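The Basket

Fourteen steps down to the laneway and I've got the key in my mouth, because both hands are full of her kitchen. Tea towels. The good colander. A jar of cloves that must be older than me.

Back up. More.

The agent wants it cleared by four. It's November and hot already and the flat smells like gas and oranges, same as ever. I keep a list on the back of a Closmont envelope. Pantry, done. Under sink, half. Table, not done. I keep leaving the table. 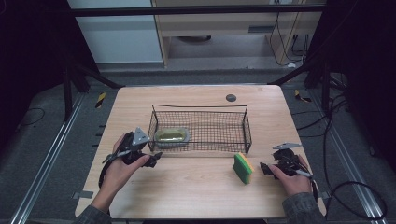
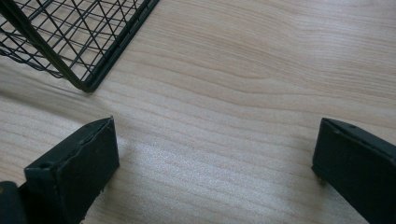
Black wire, the basket. She bought it at Fluveck when they were closing down, paid next to nothing and told the whole building. Everything went in it. Sponge, dish, the brush with no bristles, bills. You'd go to wash a cup and find the rates notice, damp.

I wrote BASKET on the envelope and then KEEP? and then crossed out the question mark and then put it back.

Phone. My brother.

"Have you done the table?"

"Nearly."

"The bloke's coming at two for it."

"I know when he's coming."

"Does he want the basket as well?"

"Why would he want the basket?"

"I dunno. It lives on the table."

I said I'd ask. I wasn't going to ask.

Under the sink. Bucket, bleach, two bottles of Grodix floor stuff, the pink one, one full and one with a finger left in it. She'd never throw out a finger of anything. You tipped it into the new one and stood there while it dripped. I stood there while it dripped. Ten past twelve and I'm saving floor cleaner for a floor that isn't ours after today.

Down the steps. Car's nearly full. Up again.

When we were small the rule was you washed your own plate, and the sponge had to go back standing up. Not flat. Flat was how you got the smell. My brother left it flat every night of his life and every night she'd come out in her slippers and stand it up, we could hear her. The tap, the little squeeze, the slippers going back. I used to lie there waiting for it. I couldn't sleep till the squeeze.

I never told her that. Would have been a strange thing to tell someone.

Half twelve. Drawers. Rubber bands, a candle, birthday candles, the stub of a pencil from the betting shop. A receipt from Vasić, the upholsterer on the corner, for 154 dollars, two chairs. I remember the chairs. Green. She cried when they came back because they were the wrong green and then she wouldn't let anyone say a word against them for years. Where did they go? I rang my brother.

"Where'd the green chairs go?"

"What green chairs?"

"From Vasić's."

"They were blue."

"They were not blue."

"They were blue, mate, I was sick on one."

So that took up some time.

Ten to one. Bathroom, quick. Towels in a garbage bag, bag down the steps, bag splits on the last step of course. Woman from number six comes out to look. She says she was a lovely lady. I say yes. She says always so clean. I say yes and pick up the face washers. She asks what's happening with the washing line, is it staying, and I say I suppose it is, it's screwed to the wall.

Up. Sweaty. Drank from the tap with my hand because the cups were all in the car.

And then there's only the table, really. I wiped it. I wiped round the basket first and then I lifted it and wiped under, the way you were meant to, and put it back where it had been. Stupid. What did I put it back for? The wood's come up pale, paler than I thought it was. There was always a cloth on it when we had people. I did my times tables on that, and my tax, one year, very badly. She sat across from me with her glasses on her head looking for her glasses.

The bloke came early. Twenty-five to two. Nice enough, big hands, a ute with someone else's fridge on it. He knocked on the tabletop with a knuckle like it was a melon.

"Three hundred, we said."

"We said three hundred."

He had it in an envelope. He didn't count it out, so I didn't either. Then he looked at the basket and I got in first.

"That's not part of it."

"No, no."

"It just lives there."

"Right you are," he said, and waited, and I realised he was waiting for me to move it.

I picked it up by the handles. It doesn't weigh anything. Something slid down one end and I had to tilt it back, and there I was in the middle of the kitchen holding it out in front of me like a cake while he turned the table on its side and got it through the door. He took a bit of paint off the frame. He said sorry. I said leave it, it's fine, they're painting anyway. They aren't as far as I know.

Heard him on the steps. Heard him swear at the turn. Everyone swears at the turn.

Then nowhere to put it. Bench was full of the last of the cutlery, I didn't want it on the floor. I took it over to the sink and set it on the draining side and it looked wrong there, too high up, like a bird had left it.

Ran the tap. Squeezed the sponge out. Stood it on its edge.

My brother again.

"He been?"

"He's been."

"Three hundred?"

"Yep."

"You all right?"

"I've got the oven to do."

"Leave the oven."

"She'd die," I said, and then niether of us said anything, and then he made a noise and I made one too and it was laughing, mostly. He said he'd come by at three with the trailer. He said don't lift the mattress on your own. I said I wouldn't and looked at the mattress, which I'd already got as far as the hall.

"What'd you do with the basket?" he said.

"Why, do you want it?"

"Not if you want it."

"I don't know that I want it."

"Well, don't chuck it."

"I wasn't going to chuck it."

I crossed out the question mark again. Then I got down on my knees with the pink stuff and started on the floor from the far corner, where the table had been, going backwards to the door.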